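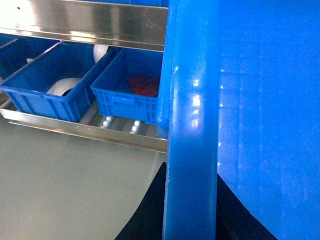
2022-07-12

Second day of casting for Nonbridge. We saw 8 people for the father and I liked two of them. Chiến Ninh read last. He is older than I wrote the part, but he took the kitchen speech slowly and left a long gap before the line about the boat. I had planned to cut that line. Now it stays.

Lunch was late. Trindade called to say the money for the second week is in, minus 500 for the insurance. I can live with that. We still have no house. The one in Clistness fell through in April and the owner of the other one wants us out by six every night, which rules out the porch scenes.

Rewrote pages 50 to 60 after supper. The sister had too much to say at the funeral. I gave half of it to the neighbor and took the rest out. It reads shorter now but the bus station scene comes too soon after it, so I may have to move the letter up.

Need to call Chiến in the morning before he takes the other job. Also send the new pages to Pidel and ask again for the sound kit. My back hurts from those chairs. Bed at midnight.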